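Poojary Two-Arm Kit: Frequently Asked Questions

This page collects the questions we receive most often about the Poojary kit. If your question is missing, please write to the support desk at Kilent and we will try to answer in two working days.

What is included in the kit?
Two arms, two parallel grippers, the control box, the cables, the mounting plates and one license for the Prultholm teaching software. A table is not included. You also need your own computer.

How much does it cost?
The full kit costs $2890. Shipping is calculated at checkout. Schools and public libraries can ask for a quote with later payment.

What kind of table do I need?
Any flat and stable table where both arms can be fixed at the near corners. Please check that it does not move when you push it with your hand. A light top is good for the camera, but very shiny glass gives it trouble.

Do I need to know programming?
No. You move the arms by hand to teach a task, and the software records the movement. If you know Python, there is also a library for it, and the manual has a chapter written by Mỹ Hà with small programs to start from.

Can the arms handle delicate objects?
Yes, within limits. The grip force can be set from 1 to 20, and for flowers, paper or thin plastic we recommend to stay at 3 or lower. Flower arranging is one of the practice tasks in the software. The arms work with a bouquet, single stems and two vases, and the user teaches them to take a stem and place it in the vase of choice.

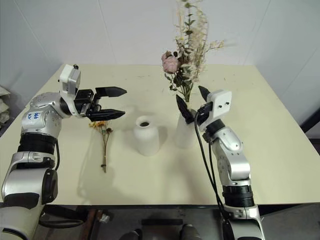

Dried stems are harder than fresh ones, as they break without bending first. For the first tries we suggest thick stems and a vase with a heavy bottom. A vase with a narrow opening is a good exercise for later, when you already trust your settings.

How many demonstrations does a new task need?
It depends on the task. For a simple pick and place, many users are satisfied after 20 demonstrations. For the flower task we recommend 200, with the vases in a different position each time. Yes, it takes an afternoon or two.

Can I use only one arm?
You can. Choose "Single arm" in the start menu and leave the other one in its rest position. The price stays the same — we do not sell the arms separately.

The software shows error 2071. What does it mean?
One gripper does not answer the control box. Turn off the power, push the gripper cable in until it clicks, and start again. If the error comes back, send us the log file. Please do not open the wrist module, because this ends the warranty.

Is it safe near children?
The arms stop when they feel resistance, but fingers can still be pinched. An adult must be next to the stop button the whole time.

Where can I see the kit before buying?
The Husov showroom gives demonstrations every afternoon from 2 p.m., except in December. Write to Dalva Lins to reserve a place, and tell her if you would like to bring your own objects to try.

Can I return it?
Yes, in the first month, with all parts and in the original box. Return shipping is paid by the buyer.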